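1/ We've stopped buying cleaning products for the flat, apart from dish soap and laundry powder. A few people asked what we use, so I'm putting it in one thread.

2/ Background: in May I added up what was under the sink. 43 bottles and tubs, a good number of them nearly empty. I used up what I could and took the rest to the hazardous waste drop-off in Warkby.

3/ Benches and stovetop: a squirt of dish soap in warm water, then a rinse with a clean cloth. Keep vinegar off stone. Ours is laminate, so it doesn't matter much.

4/ Kettle: equal parts white vinegar and water, boil, leave for 30 minutes, tip out. Boil plain water twice before you make tea.

5/ Measuring: I use a clear plastic cup with markings up the side. Mix only what you need that day. For floors it's 200 mL of vinegar to half a bucket of water, and that's for tiles only.

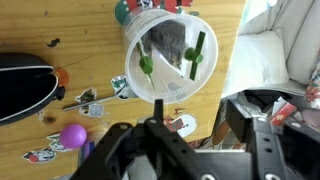

6/ Timber table: damp cloth, dry cloth, done. Knots and old marks won't wash out and I've stopped trying. Nisha Maurya oils hers every autumn and says it helps with water rings.

7/ Oven: bicarb and water paste, left overnight. Wipe it out in the morning. It takes more elbow grease than the spray did and the smell is a lot better.

8/ Never mix vinegar with bleach. It makes chlorine gas. If you keep bleach in the house, label it and store it on a different shelf.

9/ Martim Bettencourt asked about mould in the shower. I haven't sorted that one. Opening the window and squeegeeing the glass has slowed it down, but the grout in the corner is still grey. Suggestions welcome.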